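Chapter 10
A Place for Every Sponge

Open the cabinet under almost any kitchen sink and you will meet a small jumble: sponges for dishes, sponges for counters, one or two for jobs no one remembers. I love this corner of housekeeping! It is small enough to fix in an afternoon, and it teaches you how to sort everything else in the house.

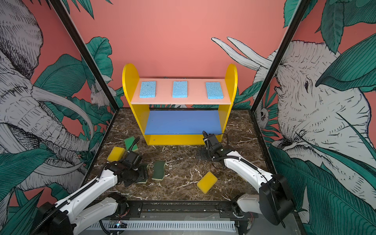
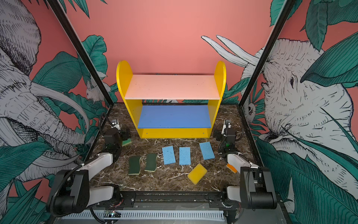
Sorting begins with deciding what makes two things alike. You could go by size, by age, by the room where each thing gets used, or by what it does to a dirty pan. Color is the quickest rule to learn, and a lovely one to start with. With the three light blue sponges in a row on the pink upper board of the shelf, the blue group has its home and the yellow and green ones on the tabletop are still waiting for theirs. When we surveyed 418 households in Clarnham, plenty of people already had a color rule going (often blue for glasses, green for pots) and had never written it down. Write yours down before you start Exercise 1, and keep it to one line.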